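Notes for the Plumudcombe talk, 18 September 2018
Speaker: Hamish Whitelaw
Title slide up while people sit down.

Thank the library for the room. Say where the handouts are. Phones off, mine too.

Start with the letter from Ulska. Read the first line only, then stop. Ask who in the room still has letters from a grandparent, and wait for hands. Most people keep them in a shoe box or a biscuit tin, folded, with the stamps cut off. That is fine for a few years. It is not fine for a century.

Slide 2. The Deák letters. There are 162 of them, all written between two sisters, and they came to me in a suitcase from Zitemitz. Tell the suitcase story but keep it short. The point is that the letters had been sorted by size, so the dates were scattered all the way through. It took me 16 evenings to put them back in order, and I made mistakes with the undated ones.

Slide 3. Paper. Explain why folds are the weak spot. A letter that has been opened and closed for decades breaks along the crease first. Flatten it under a clean board with a light weight. No iron, ever. No tape — I have spent more time on old tape than on anything else.

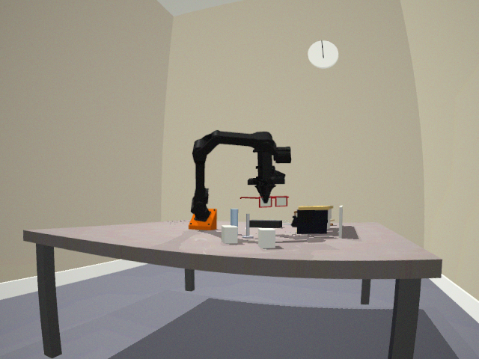

Should you take a letter out of its envelope for good? Store the two side by side in the same folder, with the same number penciled on both, and leave the letter flat.

Slide 5. Numbering. Soft pencil, back of the sheet, bottom corner. Show the Deák system on the handout, page 2. Year first, then sender, then a running number. When a date is a guess, put it in square brackets.

Slide 6. Reading old handwriting. Put up the April letter and let them try the second paragraph. Give them a couple of minutes. The word everyone gets wrong is "thimble." Tip: copy out the alphabet from words you are sure of and keep it next to you.

Skip slide 7 if we are past 12 minutes.

Last slide has the supplier list. Questions, then tea. Collect the sample folders before people leave.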